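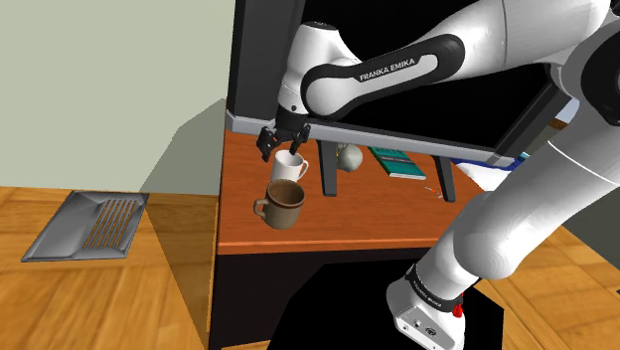 I bought my first secondhand mug by accident. It was at the bottom of a box of picture frames I'd paid four dollars for at the flea market in Cedska, wrapped in a dish towel, and I liked it so much more than the frames that I gave the frames away. That was in January, a few winters back, and I've been drinking out of other people's mugs ever since.

If you've never been to the Cedska market, it sets up in the old bus depot on the edge of town, and you want to be there before the coffee cart opens. I know how that sounds. But the dealers do their own shopping in the first half hour, and by the time the rest of us have parked, the good kitchen stuff has already moved from one table to another and doubled in price. I've watched a yellow mixing bowl travel down an entire row that way. It started at six dollars and I finally bought it for 14, and I still think I got a deal!

What I want to talk about, though, is how a person ends up with a cupboard full of things that don't match and why I've stopped trying to fix it.

My parents got a full dinner service when they married, and it lived behind glass. There were plates for soup and plates for the plates the soup went on. We ate off it at Thanksgiving and one other time, when my aunt's boss came over, and the rest of the year we used a stack of heavy cafeteria-style dishes that my mother had picked up when a diner closed. Guess which ones I remember. I could draw you the green stripe on those diner plates with my eyes shut. I couldn't tell you a thing about the good set except that I wasn't allowed to carry it.

So when I moved into my own place I did what everybody does and bought a set. It was a nice one, gray, from a store called Ondix that used to be in the mall near me (it's a trampoline park now). Service for six, all of it stackable, every piece exactly like its neighbor. Within two years I'd broken three bowls and one plate, the line had been discontinued, and I had a set for six that could feed two people soup. I spent far too many evenings online looking for replacements. There were people selling single bowls from that line for more than I'd paid for the whole box.

That's when I gave up, and giving up was terrific.

Once you quit matching, shopping for dishes gets easy. You pick up a bowl and ask whether you like it. Is it a good size for oatmeal? Does it feel right in your hands? Will it fit in the top rack? You're done. It doesn't have to get along with anything at home, and if it breaks, you've lost one bowl you liked and have an excuse to go looking for another.

I do have a few rules, and I've broken all of them at least once.

I run a fingertip around the rim before I buy. Your finger will find a chip that your eye slides right over, especially under the lights in that depot, which make everything look like the inside of a fish tank. I flick the side with a fingernail, too. A sound piece usually rings a little, and one with a hairline crack tends to give you a dull sort of clack. The dealers don't mind. One of them flicked a pitcher for me before I could even ask, and then talked me out of buying it.

I turn everything over. I'm not hunting for famous marks (I wouldn't know one if it bit me), but the bottom of a piece tells you how it's been treated. A rough foot will scratch your table and whatever you stack it on. A bit of fine sandpaper takes care of that, used damp, and it's an oddly pleasant job to do while you're on hold with the insurance company.

And with anything old and brightly glazed, I keep it for looking at. Some older glazes have lead in them and there's no way to tell by staring. I've got a gorgeous orange plate that holds keys and nothing else. It's had one cookie on it, once, still in the wrapper. 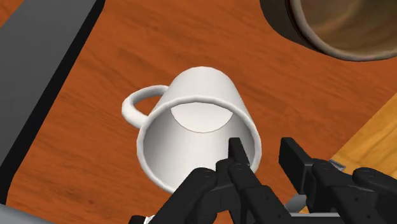
*A white mug lying on its side, handle and all.*

People ask me about cleaning more than anything else, so let me get that out of the way. Coffee stains come off with baking soda and a wet rag. You make a paste, you rub, you rinse, and you feel like a genius. Gray squiggles on a white plate look like cracks but are very often just metal left behind by forks and knives, and a powdered cleanser meant for cookware will lift most of them. Price stickers I soak off. If the glue hangs on, cooking oil will get it, and then dish soap will get the oil. I don't put anything in the dishwasher until I've had it a while, and anything with gold on it never goes in at all. I learned that from a cup that went in with a gold rim and came out without one.

Now, storage. A matched set stacks like a dream and a mixed bunch does not, and I won't pretend otherwise. For the first year my cupboard was a landslide with a door on it. Then a neighbor who was clearing out her garage gave me a wire shelf riser, the cheap kind with folding legs, and I went right out and bought two more. Bowls nest by size now, regardless of who made them. Mugs go on hooks under the shelf, as long as the handles are sturdy. I bought the hooks at Bhatt Hardware, a bag of 30, and used 24 before I ran out of shelf. The leftovers are in the junk drawer with the batteries and the takeout menus, where they'll be until I die.

I did one big purge last year when the hooks filled up. My system was simple – I put every mug on the counter on a Sunday-ish kind of afternoon and only put back the ones I'd be annoyed to lose. It was harder than I expected! The souvenir ones went first. Then a tall skinny one that had always tipped over in the sink. I kept a very ugly brown thing shaped like a tree stump, with a handle like a twig, and I use it twice a week. The rest went in a box to the thrift store on Nernex Street, and I'm embarrassed to say I was back there the next month and bought one of them again. Two dollars. It had been mine for years and it looked great on their shelf.

There's some money talk I should do here too. I keep a little notebook, mostly to stop me from lying to myself, and in all the time I've been at this I've spent $558 on dishes. That includes the serving platter I paid way too much for, and a teapot whose lid I dropped in the parking lot. You could buy a really nice set for that, brand new, with a gravy boat. I've thought about it. But I'd have bought it all in one go and that would've been the end of the fun, and I'd have been back to panicking every time somebody offered to help wash up.

My favorite thing, and I didn't see it coming, is what happens when company's over. I put out the mismatched stuff and people choose. Grown adults will reach across each other for the bowl with the blue fish in it. My brother-in-law always takes the diner mug that's too heavy for everyone else, and my niece won't drink cocoa out of anything but a tiny cup that was almost certainly meant for espresso. She needs four refills. Nobody ever fought over my gray bowls.

I do still have two of those, by the way. They're at the back behind the colander and they're perfectly good bowls. The cat eats out of one and the other comes out when I'm making salad dressing.

The market starts up again this month after the depot gets its new roof, and I've got room for exactly one soup bowl. Wide, not too deep, with a rim you can hang on to when it's hot. If you get there first and see one, I'd take it kindly if you walked on by.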